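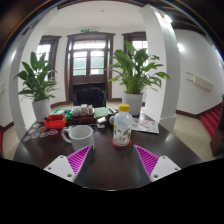 Imogen Tarrant

Housekeeping and Front of House, Unit 4 – Shared tables and common surfaces

These notes go with the afternoon session. Bring them to the practical in July along with your cleaning cloth and a pencil.

A shared table is any table used by more than one group in a day: meeting tables, breakfast tables in small lodges, the long table in a staff room. Things build up on them. A bottle and a mug get left at one end, brochures pile up, and the small stuff (coasters, jars, trays) spreads until there is no clear place to put a laptop down.

Dark glossy timber is the hardest finish to look after. It shows every fingerprint and every ring. At the Tevstead lodge the tables were done twice a day and still looked smeary by four o'clock, mostly from too much spray. Put the product on the cloth and never straight on the table. Wipe along the grain, then buff with a dry cloth.

Coasters

Round coasters with a bright pattern are easy to see on a dark top, so guests do use them. Six scattered over one side of the table are no help to the person sitting at the other. Put one at each place and stack the spares. If a bottle is already on a coaster, leave the two together. A mug standing on the bare tabletop gets a coaster under it. Lift the mug, check for a ring, wipe, then set it down again.

Small items

Use a tray. A red one is fine, the colour doesn't matter, but keep to one tray per table. Small boxes go beside it with their lids on. Jars lined up on top of a wooden box look neat enough, but the whole row has to come off before you can dust, so allow time for that. Wash your hands before handling glass.

Personal property

Notebooks and devices are not yours to tidy. Clean around them. If you must move a notebook, keep it closed and put it back where it was. Brochures can be squared up and left near the edge, folded side out. The Stumia leaflets go out of date quickly – check the back page.

Plants

Broad-leaved plants in white pots collect dust on the upper side of the leaf. Support the leaf from below with one hand and wipe with a damp cloth. Wipe the pots as well. Allow around 30 minutes for a table with two large plants behind it, chairs included.

For next time: read page 31 of the workbook and draw a plan of one shared table at your own workplace, before and after clearing.

Related handouts
Unit 3 – Glassware and mugs
Unit 5 – Chairs and upholstery
Linen storage at Carré
Indoor plants: watering chart

© Lidville Hospitality Training | Contact us | Back to top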